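Utensil handling moves to the kitchens: what changes for collection staff

Sep 25, 2019

The Gremum group has moved its utensil task out of the test bay at Elley and into household kitchens. Staff who used to drive the bench arm by joystick now work with hand-held grippers, and the arm is trained on the motions they record. The set for July closed at 523 accepted recordings, all of them single picks or placements of cutlery and small tools.

The work itself is short and repetitive. A fork is gripped by the handle, held upright between the pads, and moved to or from a holder. Thin handles are the hard case, as a small error in jaw angle turns the piece in the grip.

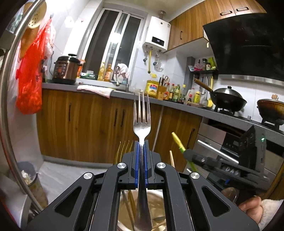
Shift length has been cut to 2 hours per operator, with a break after every 23 recordings. Wrist load was the main complaint in the first weeks, and the Tamura office has asked for a lighter linkage. Until it arrives, operators may change hands between recordings but should not do so during one.

Job content has changed too. Bench operators spent most of the day on resets and fault logs. Collection staff now choose the grasp, judge whether a recording is clean, and label it in Wavex before leaving the site. Two of the former bench posts have become review posts – same grade, same hours. No post has been removed. 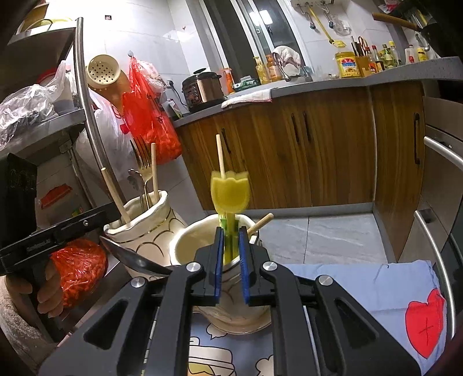 A yellow utensil head held by its green handle, above a white ceramic pot.

The target for the next set is 2,000 recordings. Mixed holders, with chopsticks and metal cutlery together, will make up the larger share. Operators who want to transfer to review should tell their shift lead before the new rota is issued – requests made after that will wait for the following one.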